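A Lucian Buzatu le gusta empezar por el principio, y el principio, según cuenta, es siempre la cama. «Mi madre doblaba encima de la colcha, nunca en una mesa, y yo sigo igual», dice mientras nos sirve un segundo café que no habíamos pedido (¡y que se agradece!). Lleva 13 años en Akham y por sus manos han pasado este enero casi 772 prendas, entre jerséis, camisas y algún abrigo rebelde.

Le preguntamos por lo más difícil y no lo duda: el punto a rayas. «Las rayas lo cuentan todo - si la manga va torcida, se ve desde la puerta».

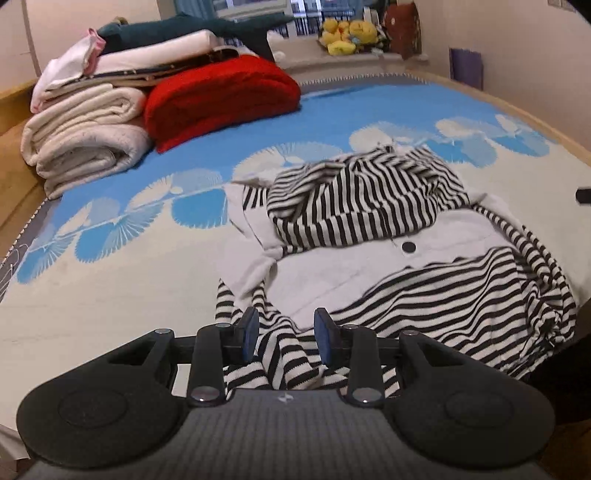

Equipo de Ropa y Hogar · Varnville

La prenda de rayas blancas y negras, con su parte lisa en blanco roto y un botón negro redondo, le sirve para explicarse. «Primero busco la manga y la estiro, luego el botón, que me orienta, y al final dejo las rayas en paz». De la colcha crema y azul, con sus grandes abanicos blancos, o conchas, habla con un cariño parecido: «Me alegra la mañana, qué quiere que le diga».

Contacto: Equipo de Ropa y Hogar, Varnville | © Varnville | Volver arriba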